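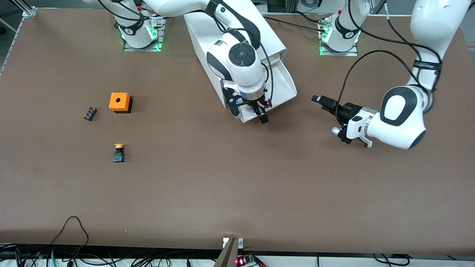

Two white robot arms over a brown tabletop.

Home Topics Law and courts Science Glossary Teachers

How evidence gets from a crime scene to a court

By Parvaneh Jalali

When something is stolen or broken, the police may collect objects that help to explain what took place. These objects are called evidence. Once an object has been shown in court and given a reference, it is called an exhibit, although many police officers use that word from the moment it is picked up.

A glove, a phone or a piece of glass can be evidence. So can a recording or a message. Evidence also includes what people say they saw or heard, but this page deals only with objects.

The chain

Between the place where an object is found and the courtroom, the object may pass through many hands. Each handover is written down. The full list of handovers is called the chain of custody. "Custody" means keeping something safe and being responsible for it.

An entry in the chain records four facts: who gave the object, who received it, the time, and the reason. If an entry is missing, a lawyer can ask where the object was during that period. The judge may then decide that the object cannot be used, or the jury may decide not to rely on it very much.

Following one glove

The case used on this page is a burglary at a bicycle shop in Levitville. A back window was smashed in June and two bicycles were taken. A woollen glove was lying on the floor beneath the window.

Step 1. Recording. Before the glove is touched, an officer takes photographs of it. One photograph is taken from a distance, to show where the glove is in the room. Another is taken close up with a small ruler beside it, so that the size can be checked later. The officer also makes a sketch and writes down how far the glove is from the nearest two walls.

Step 2. Collecting. The officer puts on clean gloves and a mask. The woollen glove goes into a paper bag. Paper lets damp escape. In a sealed plastic bag, a damp object can grow mould, and mould can damage traces such as skin cells. Pieces of glass go into a rigid box so that they do not cut through the packaging.

Step 3. Sealing and labelling. The bag is closed with tape, and the officer signs across the tape and the bag together. If anybody opens the bag, the two halves of the signature will no longer line up. The label gives the place, the date, the time and a reference. The glove in this case is item 518.

Step 4. Storing. Item 518 is taken to the property store at Utach, a drive of 40 minutes. The store uses a computer record called Homer. Each bag has a barcode, and Homer notes the shelf and the person who put the bag there. Food, blood samples and some other items are kept in a fridge or freezer. The glove is kept on an ordinary dry shelf.

Step 5. Testing. A scientist at the Hosseinzadeh laboratory asks for the glove. The store sends it and the handover is added to the chain. The scientist first checks that the seal is whole. She cuts the bag in a different place from the original tape, so that the first seal can still be seen. After the tests she reseals the bag with her own signature.

What the scientist looks for

Three kinds of trace might be present on the glove.

Fibres are tiny threads. Wool from the glove can be compared with threads caught on the window frame, using a microscope. A match in colour and type shows that the threads could have come from that glove. Factories make large numbers of similar gloves, so it does not show that they must have.

Glass fragments can be smaller than a grain of sand. When a window breaks, some fragments fly backwards towards the person who broke it. The scientist measures how each fragment bends light and compares the result with glass from the shop window.

DNA is a chemical found in the cells of the body. A worn glove usually holds skin cells on the inside. DNA may indicate who has worn the glove – it does not say when they wore it, or whether they were in the shop.

The scientist writes a report. It must include results that do not help the police as well as those that do. Her duty is to the court, whichever side asked for the work.

In the courtroom

The prosecution is the side that says the accused person committed the crime. The defence is the side that speaks for the accused. Both must be able to see the report before the trial, and the defence may ask another scientist to repeat a test. The report and its notes in the Levitville case run to 132 pages, most of them tables and handover sheets.

During the trial the glove is brought in, still in its bag. The officer who found it may be asked to confirm that the signature on the label is theirs. The scientist may be asked to explain her results in plain words. Sometimes both sides agree about an exhibit in advance. In that case a short statement is read out and the witnesses do not need to attend.

The accused person does not have to prove anything about the glove. It is for the prosecution to prove its case.

After the trial

Objects are not thrown away on the day a trial ends. The person found guilty may appeal, which means asking a higher court to look at the case again, and the evidence may be needed. Property that belongs to somebody else, such as a recovered bicycle, is normally returned to its owner once the court no longer needs it.

Words used on this page

Accused: a person who is said to have committed a crime and whose case has not been decided.
Exhibit: an object or document shown to a court.
Fragment: a small broken piece.
Jury: members of the public who listen to a trial and decide whether the accused is guilty.
Seal: a closure that shows whether a bag or box has been opened.
Witness: a person who tells the court what they know.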